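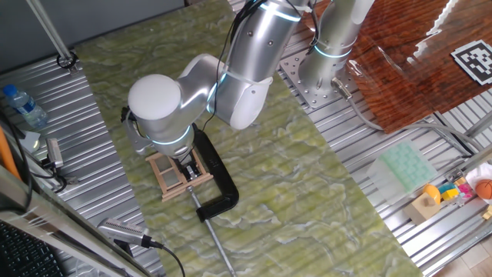
木の小さい窓枠をCクランプで固定すると、毎回グリッパの位置が少し合わなくなります

投稿者:ollen_bench

はじめまして。日本語に間違いがありましたら、すみません。

アーム一台の小さいセルを担当しています。ワークは模型用の窓枠(無塗装の木)で、緑の大理石模様の板の上に立てて、黒いCクランプで押さえます。アームは上から下りて、下側の窓の前に指を置きます。教示はPruveroのソフトで行いました。

困っていることは、ワークを外してもう一度クランプすると、教示した点と窓枠の位置が合わないことです。ずれは大きいときで2ミリです。外さないで繰り返すときは、問題がありません。カウンタは今2,413回で、グリッパの指はまだ一度も交換していません。

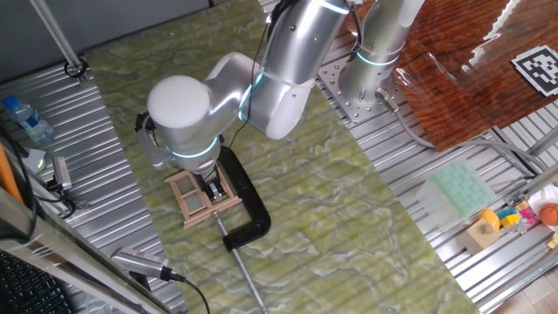
アームのベースのボルトは、11月の点検のときに締め直しました。そのあと原点も確認しましたが、ずれの出方は変わりませんでした。ですから、私はアームよりも固定の方法を疑っています。クランプは手で締めていて、締める力は決めていません。

もう一つ、手首のカメラで窓枠の縁を検出して補正することも試しました。しかし、朝は結果が安定しますが、午後になると縁を見つけられないことが多いです。
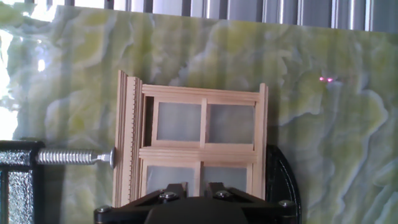
検出のしきい値は3種類試しましたが、どれも午後には足りませんでした。クランプを変えるべきか、カメラの設定を先に直すべきか、順番を教えていただけませんか。

投稿者:karagiannis工房

先に固定です。カメラの補正は、ワークがだいたい同じ姿勢で立つようになってから使うものだと思います。

Cクランプはねじを回すと先のパッドも一緒に回ろうとして、軽いワークを引っ張ります。縦材に細かい歯があるなら、パッドが当たる場所によって傾きも変わります。私なら次のようにします。

1. アームを約200ミリ上に退避させて、停止状態にする。
2. 板の上に、窓枠の下の辺と反対側の縦材が当たるストッパを付ける。
3. パッドと縦材の間に、平らな当て木を入れる。
4. ワークをストッパに手で当てたまま、ねじをゆっくり締める。
5. 低速で教示点まで下ろして、指と木のすき間を見る。

当て木を入れると押す位置が変わるので、教示は必ずやり直してください。トルクを決められるクランプがあれば、もっと楽です。

投稿者:mado_to_arm

カメラを新しくすれば直ると思います。うちはそうしました。

投稿者:pellenico

カメラの交換はまだ早いと思います。窓からの光が板に当たる環境なら、まず遮光してください。ブラインドを閉めても、すき間があれば光は入ります。それから露出を自動から固定に変えて、朝と午後で同じ絵になるか比べるといいです。

あと、磨いたような板は背景として難しいです。木の色も板の模様も薄いので、縁の差が小さくなります。ワークの後ろにつやのない黒い紙を立てるだけで、かなり変わることがあります。

それと、グリッパの指の取り付けねじも見ておいてください。指が緩いと、固定を直しても少しずれが残ります。

投稿者:ollen_bench(追記)

皆さま、ありがとうございます。グリッパのねじは六角レンチで確認して、緩みはありませんでした。当て木はこれから作ります。パッドの当たり方について聞かれると思いますので、手首のカメラの画像を載せます。

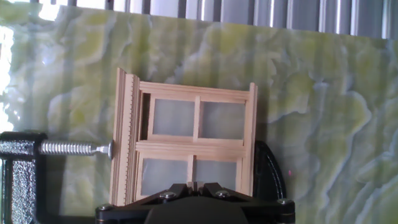

当て木なしの状態。左のパッドが、歯のある縦材を直接押しています。

karagiannis工房さんの手順で一つ質問があります。ストッパは木と樹脂のどちらがよいでしょうか。板に穴を開けることができないので、両面テープで付けるつもりです。

投稿者:karagiannis工房

樹脂でいいです。テープだけだと横の力で少しずつ動くので、ストッパの底をできるだけ広く作ってください。位置は板に鉛筆で線を引いておくと、あとで動いたかどうか分かります。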